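Section 4: Fitting the processor and memory

You have the case open, the side panel is safely out of the way, and the bare board is looking back at you. Good! This is our favourite part of the whole build, and if you have never put a processor into a socket before, you are in for a treat. It takes a few quiet minutes, needs hardly any force, and at the end of it a sheet of circuitry becomes the beginnings of a computer.

The section covers the Sturero workstation kit supplied without a processor. If yours came with the processor already fitted, skip to "Fitting the memory" further down. If you bought the kit second-hand, please read everything, as the last owner may have left things in an odd state.

What you will need

The processor, still in its plastic shell
Memory modules, two or more, all of the same type
The tube of thermal paste from accessory bag 2
A lint-free cloth
A torch or a decent desk lamp
A clear table at a comfortable height
A small dish for screws

Leave the cooler in its box for now. It comes in Section 5, and having it on the table only tempts people to rush.

Before you start

1. Shut down, switch off at the wall and pull out the mains lead. Wait a full minute.

2. Lay the case flat on its side so the board faces up. A folded towel underneath stops it sliding and saves your table.

3. Touch a bare metal part of the case with your hand. Do this again each time you come back to the table, even if you only went to put the kettle on.

4. Take off rings, bracelets and anything dangling from your neck. Tie back long hair and roll up loose sleeves.

5. Open your accessory bags over the dish.

CAUTION: Never work inside the case with the mains lead connected. The power supply has no parts you can repair, so please leave its cover shut.

Finding your way round the board

Spend a moment here before you pick anything up. Boards look crowded at first, but only a few parts matter for this section, and they are the big ones.

The processor socket is the square in a metal frame. Inside it are rows and rows of very fine contacts, and the processor rests on top of these. On this kind of socket the pins belong to the board and the processor has flat pads. The whole thing is held shut by a pair of thin metal levers, and the two have to be worked in the right order (more on that in a moment).

Either side of the socket are the memory slots, arranged in two banks of 4. They are long and narrow with small latches at the ends. It is a lovely, tidy layout once you see it: processor in the middle, memory close by on both sides, so the signals have only a short way to travel.

The small round cans dotted about are capacitors, and the grey blocks lined up beside them are chokes. Between them they smooth out the power going to the processor. You don't need to touch any of them, and you should try not to lean on them either.

Fan connectors are little upright headers with their names printed next to them on the board. The printing is small. Use the torch, and tilt it from side to side until the letters catch the light.

NOTE: If a cable is already plugged into a fan connector, leave it where it is. The case wiring is done at the workshop and you won't need to move it.

Fitting the processor

CAUTION: Do not touch the contacts in the socket, not even to brush away a bit of fluff. A bent contact is very hard to put right and is not covered by the guarantee. If there is dust, hold the air blower well back and give it one soft puff.

1. If the socket still has its plastic cap, leave it on until step 4. It is there to look after the contacts.

2. Press the first lever down slightly, ease it outwards from under its hook, and let it rise. Keep your thumb on it all the way up. These levers are springy and will ping if you let go!

3. Do the same with the second lever. If the metal frame does not lift freely, one of the levers is not fully up. Check both before trying again.

4. Lift the frame by its edge and swing it right open. Remove the cap and put it somewhere safe. You will want it if the board ever goes back in its box.

5. Take the processor out of its shell, holding it by the edges only. Find the small gold triangle in one corner and match it to the triangle on the socket. The notches in the sides must line up too.

6. Lower the processor straight down and let go. It should settle into place under its own weight. Don't slide it, wiggle it or press on it.

7. Look across it from the side, at eye level. It should sit perfectly flat. If one corner is higher than the others, lift it straight out and go back to step 5.

8. Close the frame. Bring the levers down in the reverse order to the one you opened them in and tuck each one under its hook. You will feel real resistance on the last one, and perhaps hear a faint creak. This is normal and alarms everybody the first time.
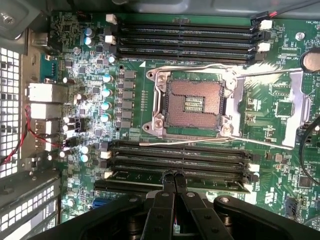
Fig. 4.2 Processor socket, empty, with the memory slots on both sides of it.

Get to know the view in Fig. 4.2 with your own board in front of you, turning the case until the two match. All the left and right directions in the memory steps assume your case is lying the same way round.

NOTE: Wipe the top of the processor with the dry cloth if you have touched it. Fingerprints stop the paste spreading well. Don't put paste on yet — it goes on just before the cooler, in Section 5.

Fitting the memory

Memory is the most satisfying thing in the kit to install. There is a proper click, and you can hear when you've got it right.

1. Decide which slots to use. With two modules, use one in each bank, in the slots marked A1 and E1 in the fold-out chart. With four, follow the second row of the chart. Filling the slots in the wrong order does no harm, but the machine may run slowly or refuse to start until you move them.

2. Open the latches on the slots you are going to fill by pushing them gently outwards. Leave the others alone.

3. Hold a module by its top corners. Along the bottom edge is a notch, a little off centre. Turn the module until the notch sits over the raised key in the slot.

4. Rest the module in the slot so it stands upright at both ends.

5. Put a thumb on each end and press down firmly and evenly. It takes more of a push than the processor did. The latches will swing in by themselves and click.

6. Run a finger along the top edge. It should be level from one end to the other.

7. Repeat for the remaining modules.

CAUTION: If a module won't go down, stop and take it out. It is almost certainly the wrong way round, and pushing harder can crack the slot.

Using modules from different makers? It often works well. Kieran Blackburn on our bench has been running a mixed set of Vamell and Wike modules since May without a hiccup. We do ask that the type and speed match, though, and that the modules in a pair are the same size.

Checking your work

Before you move on, shine the torch over the board and go through this list.

Both socket levers are down and hooked
The socket cap is out and stored
Every filled memory slot has its latches closed
No screws, ties or scraps of bag are lying on the board
No cable is trapped under the edge of a module
The dish holds the same screws as when you began

If you are stopping for the night, lay a clean cotton cloth over the open case. Please don't use a plastic bag, which can build up a static charge.

If something isn't right

The frame won't close. Open both levers fully, lift the frame and look at the processor again. It may have shifted as the frame came over.

A latch won't click. Take the module out, check the notch, and press both ends at once. Pressing one end and then the other tends to leave it crooked.

You have dropped a screw inside. Don't shake the case. Look first under the edges of the board and by the grille at the back, then tilt the case slowly and listen. A plastic-tipped pick-up tool helps a great deal.

You think you have bent a contact. Stop there, put the cap back on the socket and ring the Cledetti help desk on extension 153. Ask for Ese Eze or Danjuma Ogbonna. Both have seen plenty of sockets and will talk you through taking a clear close-up to send in. Have your kit number to hand; it is on the card inside the lid of the box.

Spare parts for this section

Socket cap: part 1862
Thermal paste, single tube: part 1862-P
Fold-out memory chart, large print: free on request

With everything checked, fetch the cooler box and turn to Section 5. Keep the torch handy, as you'll want it again for the four mounting posts.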